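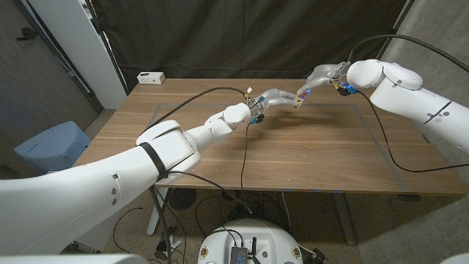

Open data > Food and household > Recipes

The Brouwer Recipe Cards: read me first
Josefien Peeters, February

Hello, and thank you for downloading this. The folder holds typed-up copies of 1249 handwritten recipe cards from the Brouwer guesthouse, which fed walkers and travelling salesmen for most of its life and threw away very little paper. The cards lived in shoe boxes in the pantry, and a fair few still smell of nutmeg. Anouk Hendriks and I typed them up between us over more evenings than I care to add up, and we'd be delighted if somebody cooked from them.

What you get

cards.csv – one row per card, with the title, the full text, the box it came from and our notes
measures.csv – the old kitchen measures and what we think they come to in grams or millilitres
boxes.txt – a short description of each of the 7 shoe boxes and what state it was in

All the files are plain text and open in any spreadsheet program. If the accents look peculiar, tell the program the file is UTF-8 and they should sort themselves out.

The columns in cards.csv

card_id: box number, a dash, then the card's place in the box. We kept the order we found them in, even where it made no sense to us (there is a fish pie in among the Christmas biscuits and there it stays).
title: as written, spelling and all.
body: the whole recipe. Line breaks are marked with a slash.
hand: A, B or C, for the three main handwritings. Anything else is X. Hand B is the lovely round one, and if you only have time for a few cards I'd start with her puddings.
course: our own label, added afterwards. Soup, main, pudding, baking, preserves or other.
notes: stains, crossings-out, sums in the margin, and the odd remark about a guest.

How we typed them

We typed what was on the card. If it said "buter" we left it as "buter". Words we couldn't read are given as [?], and words we were fairly sure of have a question mark straight after them. Each of us checked the other's boxes, and where we still disagreed both readings are in the notes column. We disagreed quite a lot over box 4, which had got damp at some point.

Things to watch for

Oven heats are mostly words such as "brisk" or "falling", and we have not turned them into degrees. Please don't read too much into our measures file either – a coffee cup in that kitchen was whatever cup was nearest the stove. There are also 24 cards that appear twice with small changes, and we've left both copies in, as the changes are half the fun. The second plum jam has a good deal less sugar than the first.

A few of the preserving recipes would not pass as safe these days, especially the bottled beans. Enjoy them as reading and follow modern advice if you mean to put anything in a jar.

We left guests' surnames out of the notes and put initials in their place.

Using and sharing

Use the cards for anything you like, including cookery classes and printed booklets. A mention of the Brouwer Recipe Cards would be kind. Corrections are very welcome: send us the card_id and your reading, and one of us will get the box down and look, usually on a Saturday.

Contact: Josefien Peeters and Anouk Hendriks | Text free to reuse with credit | Back to top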